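Savby owners get a second track day at Neltus

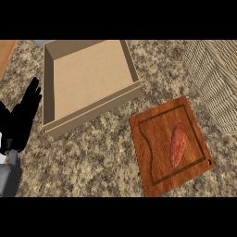 The Savby owners' club has added a second track day at the Neltus circuit after places for the September event sold out. It takes place on Saturday, October 19, 2019, and is limited to 50 cars.

Gates open at 7:30 and the drivers' briefing is at 8:15. Anyone who misses the briefing won't be allowed out until after lunch. Cars will run in two groups, with road cars in the morning sessions and modified cars alternating with them from noon.

Noise limits are the same as last time. Static tests are taken at 4000 rpm, and cars with side-exit exhausts should bring a spare baffle — several were turned away in September.

Parts supplier Turnonine will have a van in the paddock with brake pads, fluid and hoses. Tóth, the gearbox specialist, is bringing a rebuilt five-speed unit with the new close-ratio gears and will take orders for winter rebuilds.

Helmets can be rented at the gate. Passengers must sign on separately and wear long sleeves.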